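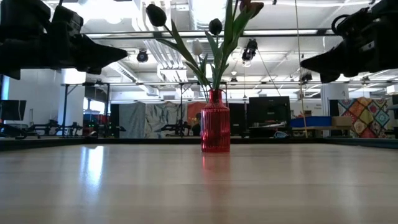

Tulips in the red vase, both grippers up.

Flower arranging by teleop: how many demos before it stops crushing stems?

fluted_bob
Posted June 14, 2021

I've been teaching a two-arm setup to handle cut flowers, driving it by remote control from a pair of leader arms. The task is to take a stem out of a vase, turn it and put it back where there's a gap. I picked tulips because they're cheap and the stems are soft, so a bad grip shows up straight away.

I have 119 demonstrations recorded. The policy trained on those reaches for the right stem most of the time, then closes too far. When I'm driving, I stop closing as soon as I see the leaves shift. The policy doesn't seem to have picked that up at all.

Questions:

Is 119 simply too few? I've read people quoting 1000 for anything with two arms.

Should I be recording gripper current as well as position?

Has anyone moved a task like this from remote control to guiding the arm by hand, and was it worth it?

Control rate is 10 Hz. I'm using the Forach recorder with the stock settings.

---

pennywhistle
Re: how many demos

10 Hz is low for the closing part. If you stop closing when the leaves shift, that all happens in two or three samples, and half of it will be lost in your reaction time. I'd sort that out before recording anything else. You could have 1000 demos at that rate and still have the same fault.

---

Setsuko Kawaguchi
Re: how many demos

I don't agree that the rate is the main problem. We trained a seedling task at a similar rate in March and it was fine. What made the difference was that every operator closed the gripper the same way. Before that, one of us was squeezing and backing off, and another was creeping up on the stem, and the policy did something in between that neither of us would have done.

Bob, are you the only driver? And do you always approach from the same side?

---

fluted_bob
Re: how many demos

Two of us. I go in from above and my colleague goes in from the side, under the leaves. I hadn't thought of that as a problem because both work.

---

Setsuko Kawaguchi
Re: how many demos

Both work for a person. Split the recordings by operator and train on yours alone. It costs you an evening.

---

mossgate
Re: how many demos

On guiding by hand: we tried it on a Runari arm for a plant-tying job. You get a much better feel for force because you're holding the arm. The drawback is that your hands and sleeves end up in the camera views, and the policy never sees those when it's running. We ended up guiding by hand once, saving the joint path, then playing it back with nobody near the bench to collect the images. That works if the plant stays put. With tulips in a narrow vase it won't, because they swing round every time you touch one.

Also, what do you see from the wrist view? With trailing stuff the leaves come right across between the camera and the fingers, and I found I was driving from the fixed camera without realising it. The policy was getting two views and I was using one.

---

fluted_bob
Re: how many demos

Good point about the views. I do mostly look at the fixed one. I'll put the wrist view up larger on the operator screen and try a session driving from that. One from the same bench, with the long trailing leaves: 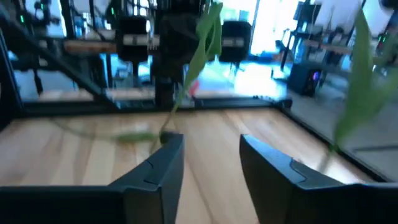 mossgate
If you're going to drive from the wrist view, do some practice runs first and throw them away. My first 10 were so slow and hesitant that they made the policy worse. It learned to pause.

---

pennywhistle
Re: how many demos

Agree with that. Pauses are poison. The Forach recorder has a trim option that drops samples where nothing moves, but check what it does to the gripper channel. On my version it looked only at the arm joints, so it cut out the part where the arm was still and the fingers were closing. I lost every grasp in a whole batch that way.

---

fluted_bob
Re: how many demos

I have that option switched on. It came on by default. Going to look at the raw files now.

---

yimyam_user4
Re: how many demos

Different view: why are you trying to learn the force at all? Put a soft pad on the fingers and limit the closing width in software. I bought foam pads from Susimport, cut them to shape with scissors and set a hard stop. No more crushed stems. Then your demos only have to teach where to go, and 119 might be plenty for that. I run mine through Yimyam and the limit is one line in the config.

---

Setsuko Kawaguchi
Re: how many demos

That's reasonable if all the stems are the same thickness. In a mixed bunch they aren't. A stop wide enough for the thick ones will drop the thin ones.

---

yimyam_user4
Re: how many demos

He said tulips.

---

Setsuko Kawaguchi
Re: how many demos

He did, and he's just posted something with long trailing leaves. I assume he wants it to do more than tulips in the end.

---

fluted_bob
Re: how many demos

I do, but tulips first. Looked at the files. pennywhistle was right about the trim: in the demos I opened, the closing is either shortened or missing, and the fingers jump from open to shut between one sample and the next. So it was being taught to snap them shut.

Plan is to turn the trim off, go up to a faster rate, agree one approach from above with my colleague and record again from scratch. I'll keep the foam pads in mind if that fails. I'm also going to log the current, as it costs nothing.

---

pennywhistle
Re: how many demos

Keep the old set. The reaching part is probably still usable.

---

mossgate
Re: how many demos

Change the water and get fresh tulips before you start as well. Stems go limp after 4 days or so and then they bend away from the fingers, which is a different task.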